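# Über uns

Stand: 27. September 2024

Niteck ist ein Ingenieur- und Verwaltungsbüro für die finanzielle Abwicklung von Elementarschäden an kommunaler Infrastruktur. Auftraggeber sind Gemeinden, Ämter, Zweckverbände und kommunale Eigenbetriebe. Gegenstand der Tätigkeit ist der Abschnitt zwischen Schadensaufnahme und Schlusszahlung: Erfassung der Kosten, Zuordnung zu Fördertatbeständen, Vorfinanzierungsplanung, Mittelabruf, Verwendungsnachweis.

Planungsleistungen nach HOAI, Rechtsberatung und Versicherungsvermittlung gehören nicht zum Angebot. Bei Bedarf arbeitet Niteck mit den vom Auftraggeber benannten Planern und Kanzleien zusammen.

## Ausgangslage

Nach einem Hochwasser oder Orkan entstehen einer Gemeinde Ausgaben, lange bevor ein Zuwendungsbescheid vorliegt. Räumung, Notstromversorgung, Ersatzbrücken, Entsorgung kontaminierter Böden und Überstunden des Bauhofs werden aus dem laufenden Haushalt oder über Kassenkredite bezahlt. Die Erstattung folgt in Teilbeträgen, oft aus mehreren Töpfen mit unterschiedlichen Stichtagen, Quoten und Nachweispflichten.

Die Erstattungsfähigkeit scheitert in der Praxis selten am Schaden selbst. Häufiger fehlen Stundenzettel mit Einsatzort, eine Abgrenzung zwischen Wiederherstellung und Verbesserung oder der Vergabevermerk für eine mündlich erteilte Sofortmaßnahme. Solche Lücken lassen sich nach zwei Haushaltsjahren nur noch mit erheblichem Aufwand schließen.

## Leistungen

### Kostenerfassung

Jeder Auftrag beginnt mit einem Maßnahmenverzeichnis. Jede Schadensstelle erhält eine eindeutige Nummer, die auf Rechnungen, Lieferscheinen, Fotos und Stundennachweisen mitgeführt wird. Bereits gebuchte Ausgaben werden rückwirkend zugeordnet. Belege ohne ausreichende Zuordnung gehen in eine Klärungsliste, die wöchentlich mit der Kämmerei abgestimmt wird.

Eigenleistungen des Bauhofs und der Feuerwehr werden getrennt geführt. Für Fahrzeuge und Geräte setzt Niteck die im jeweiligen Programm zugelassenen Verrechnungssätze an; wo das Programm keine vorgibt, wird die interne Kalkulation der Gemeinde geprüft und dokumentiert.

### Abgrenzung und Zuordnung

Ein Durchlass DN 800, der nach dem Schadensereignis als DN 1200 neu gebaut wird, ist in den meisten Programmen nur anteilig förderfähig. Niteck ermittelt den fiktiven Aufwand der gleichwertigen Wiederherstellung und weist den Mehraufwand separat aus. Die Berechnung wird so aufgebaut, dass eine Prüfstelle sie ohne Rückfragen nachvollziehen kann. Versicherungsleistungen, Spenden und Leistungen Dritter werden vor der Quotierung abgesetzt.

### Liquiditätsplanung

Für die Kämmerei wird ein rollierender Plan über 12 Monate erstellt. Er enthält die erwarteten Auszahlungen je Maßnahme, die beantragten und bewilligten Mittel sowie den Bestand an Kassenkrediten. Bewilligte und lediglich in Aussicht gestellte Beträge erscheinen in getrennten Zeilen. Diese Trennung wird auch in Vorlagen für Rat und Ausschüsse beibehalten.

### Mittelabruf und Verwendungsnachweis

Mittelabrufe werden unterschriftsreif vorbereitet. Unterzeichnet und eingereicht werden sie durch die Gemeinde. Der Verwendungsnachweis besteht aus Sachbericht, zahlenmäßigem Nachweis und Beleganlage. Auf Wunsch begleitet Niteck auch die örtliche Prüfung und beantwortet Feststellungen im Entwurf.

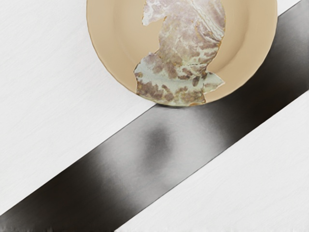
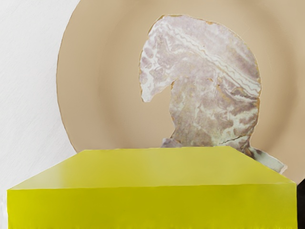 *Computergrafik: runder, beigefarbener Teller, zwei Ansichten*

## Software: Orkwood

Die Erfassung erfolgt in Orkwood, einer im Haus entwickelten Datenbankanwendung. Orkwood ersetzt kein Finanzverfahren. Die Buchungen verbleiben im System der Gemeinde und werden über eine Exportdatei (CSV oder XML) eingelesen. Die Anwendung verknüpft Buchungszeile, Beleg und Maßnahmennummer und protokolliert jede Änderung mit Zeitpunkt und Benutzerkennung.

Wesentliche Eigenschaften der aktuellen Fassung:

- Mehrere Förderprogramme je Maßnahme, mit eigener Quote und eigenem Stichtag
- Sperre gegen doppelte Zuordnung eines Belegs
- Export des Belegverzeichnisses in der vom Zuwendungsgeber vorgegebenen Spaltenfolge
- Offline-Erfassung für Außentermine, Abgleich nach Rückkehr ins Netz

Das Datenmodell sieht 770 Kostenarten vor. Im Regelfall wird davon ein kleiner Teil benötigt; der Katalog wird bei Projektbeginn auf die einschlägigen Programme reduziert. Nach Projektende erhält der Auftraggeber den vollständigen Datenbestand in offenen Formaten. Eine Lizenz ist für die spätere Einsicht nicht erforderlich.

Fremdnutzung ohne Beratungsauftrag ist möglich, wird aber nur in begrenztem Umfang angeboten. Anfragen dazu bitte an die technische Leitung.

## Entstehung

Niteck ging aus dem Büro Talpur hervor, das Ehsan Talpur als Sachverständigenbüro für Tiefbauschäden gegründet hatte. Die ersten Aufträge betrafen Böschungsbrüche und unterspülte Gemeindestraßen. Mit den Gutachten kamen Rückfragen der Kämmereien zur Abrechnung, und aus den Antworten entstand schrittweise ein eigener Geschäftsbereich.

Die Umfirmierung erfolgte nach der Übernahme der Abteilung Fördermittel von Plekonstead. Die laufenden Verträge wurden mit Zustimmung der Auftraggeber übergeleitet, die Aktenbestände vollständig übernommen. Plekonstead besteht als Planungsbüro fort. Eine gesellschaftsrechtliche Verbindung gibt es nicht. Die gutachterliche Tätigkeit führt Niteck nur noch für Bestandskunden und für die eigene Schadensabgrenzung fort.

Die erste Fassung von Orkwood wurde im Februar nach einem Winterhochwasser in Betrieb genommen, zunächst als Ersatz für eine Sammlung verknüpfter Tabellen. Einige Spaltenbezeichnungen im Export stammen noch aus diesen Tabellen und werden aus Gründen der Kompatibilität beibehalten.

## Leitung und Ansprechpartner

**Ehsan Talpur** - Geschäftsführung, Schadensabgrenzung Tiefbau. Bauingenieur, Schwerpunkt Wasserbau und Straßenentwässerung.

**Liên Lâm** - Fördermittel und Verwendungsnachweise. Zuvor in der Kämmerei einer kreisangehörigen Stadt tätig, dort zuständig für Zuwendungen und Jahresabschluss.

**Aigars Rimkutė** - technische Leitung, Orkwood. Schnittstellen zu Finanzverfahren, Datenübernahme, Berechtigungskonzepte.

**Gwenllian Llewellyn** - Liquiditätsplanung, Gremienvorlagen. Berät Gemeinden in der Haushaltssicherung.

**Tshepo Dlamini** - Außendienst und Schadensaufnahme. Koordiniert die Ortstermine und die Einweisung der Bauhöfe in die Stundenerfassung.

Jedem Auftrag sind 2 Personen fest zugeordnet, je eine für die kaufmännische und die technische Bearbeitung. Die Vertretung wird im Vertrag namentlich genannt.

## Arbeitsweise

Ein Auftrag beginnt in der Regel mit einer Sichtung. Dafür werden die Buchungsliste der betroffenen Produkte, vorhandene Bescheide, der Versicherungsvertrag und eine Übersicht der Schadensstellen benötigt. Ergebnis ist ein Kurzbericht mit der Einschätzung, welche Beträge dem Grunde nach erstattungsfähig sind, welche Fristen laufen und welche Unterlagen fehlen. Der Kurzbericht wird pauschal vergütet und verpflichtet nicht zur weiteren Beauftragung.

Die anschließende Bearbeitung wird nach Zeitaufwand mit Obergrenze abgerechnet. Erfolgshonorare vereinbart Niteck nicht. Ob die eigenen Kosten als Verwaltungsausgaben förderfähig sind, hängt vom Programm ab und wird im Kurzbericht angegeben - auch dann, wenn die Antwort negativ ausfällt.

Bei akuten Ereignissen kann die Kostenerfassung vor der Sichtung aufgenommen werden. Die Gemeinde erhält dann zunächst Maßnahmennummern, Vordrucke für Stundennachweise und ein Muster für den Vermerk bei Dringlichkeitsvergaben.

## Datenschutz und Aufbewahrung

Personenbezogene Daten in Stundennachweisen werden auf das für den Nachweis erforderliche Maß beschränkt. Die Verarbeitung erfolgt auf Grundlage eines Vertrags zur Auftragsverarbeitung. Originalbelege verbleiben beim Auftraggeber; Niteck arbeitet mit Kopien. Arbeitsdaten werden nach Ablauf der vertraglichen Frist gelöscht, das Löschprotokoll geht der Gemeinde zu.

## Anfragen

Anfragen sollten den Namen der Körperschaft, das Schadensereignis, das betroffene Haushaltsjahr und bekannte Fristen enthalten. Ausschreibungsunterlagen bitte als durchsuchbare PDF-Dateien übermitteln. Rückfragen zu laufenden Verfahren beantworten die im Vertrag genannten Bearbeiter unmittelbar.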